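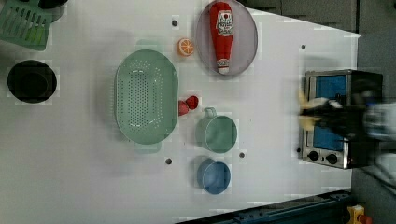
Vendor news: the fall market at Stillard Hall

September 2021

Tables for the Stillard Hall fall market went on sale last week, and we have already had the annual question of whether a corner table costs extra. It does. It costs $35 more than a regular one, as it did last time, and you still get a pillar.

The hall measures 1389 square feet, and every year somebody brings a display built for an airport. Please measure your racks before you pack the car. If it won't fit through the double doors on Flemik Street, it will be spending the weekend on Flemik Street.

Each booth comes with 2 chairs and one table. Tablecloths are up to you. Bedsheets have been used in the past and the Disney ones sold surprisingly well, so bring a spare.

Power is limited to the north wall. If you need an outlet, say so on the form, and say what it's for. "Misc." got us a popcorn machine and a dark hall in 2 minutes flat. Card readers can run off their own batteries, and the Ziveo Wi-Fi should hold up this year now that the router has been moved out of the coat closet.

Food sellers need a copy of their county permit on the table where shoppers can see it. Fahmy Bakery has the spot by the entrance again, so anyone else selling cinnamon rolls may want to ask for the far end.

Setup starts at 7 a.m. and doors open at 9. Vendors who left things behind at the August sidewalk sale can pick them up at the hall office during setup. We have a cash box (empty), one roller skate and a great many hangers.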